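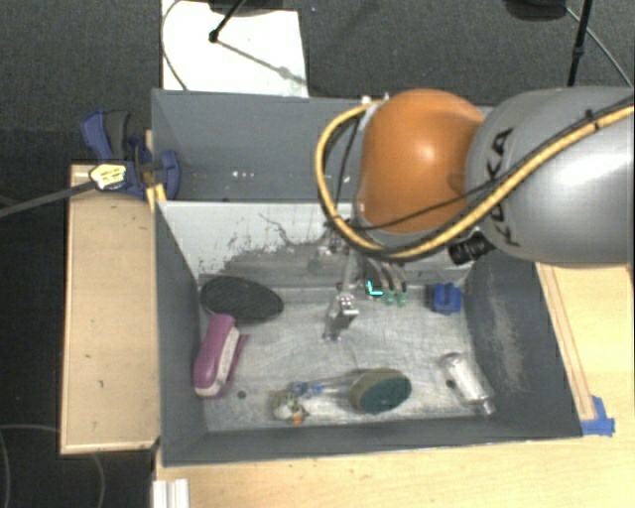
Birkham watercolours back on the wall in April

The small upstairs gallery at Birkham reopens in April with a rehang of the Plekis collection, the group of watercolours and pen drawings left to the town by the family of that name. Most of them have been in store while the roof was repaired. The rehang has 20 works in it, and 4 of those have not been shown here before.

The Plekis pictures are nearly all of buildings. There are market halls, river bridges, a brewery, several churches and a long run of farmhouses with their barns. The painter signed only with the surname and seldom added a place, so a good deal of the work over the winter went into finding out which buildings they were. Old postcards helped, and so did the tithe map. The large sheet that used to be labelled "Abbey gateway" is now thought to show the entrance to the Talo maltings, which came down when the road was widened. The new label says so, and gives the old title underneath for anyone who remembers it.

Visitors who know the collection will notice that the colours look stronger. The sheets have been taken out of their brown card mounts, which were acidic and had left a line round the edges, and put into off-white ones. None of the paint has been touched. The blue in the skies has faded on the pictures that hung nearest the window, and that can't be put right. They now hang on the inner wall, and the blind will stay down in the afternoons.

The four unseen works are all interiors. Two show the same kitchen from opposite ends, one in pencil with a little brown wash and one in full colour. The third is a staircase. The fourth is a church vestry with a row of coats on pegs, and it is the only one in the group where the painter has taken much trouble over small objects. Elsewhere the figures and carts are put in quickly, often after the building was finished, and in the market hall picture the paving shows straight through a dog.

There is also a change to how the drawings are shown. The pen sketches are too fragile to hang for long, so they will be kept in the plan chest and brought out three at a time in the flat case by the door. The first group has the two bridge studies and the brewery yard.

A booklet goes with the rehang. It has 30 pages, with every picture reproduced in colour and a short note on each building, and it was printed by Lu. Copies will be at the front desk. The old leaflet is out of date in several places and has been withdrawn, although the desk will still have a reading copy for anyone following up the earlier titles.

The gallery is up one flight of stairs and there is a lift from the side entrance. Large bags should be left in the lockers on the ground floor. Photography is allowed without flash, except in front of the flat case.

If you own a Plekis picture, or have an old photograph of the maltings gateway, we would be glad to hear from you. Please write to the gallery or leave a note at the desk. Pictures can be brought in for us to look at by arrangement, but we can't give valuations.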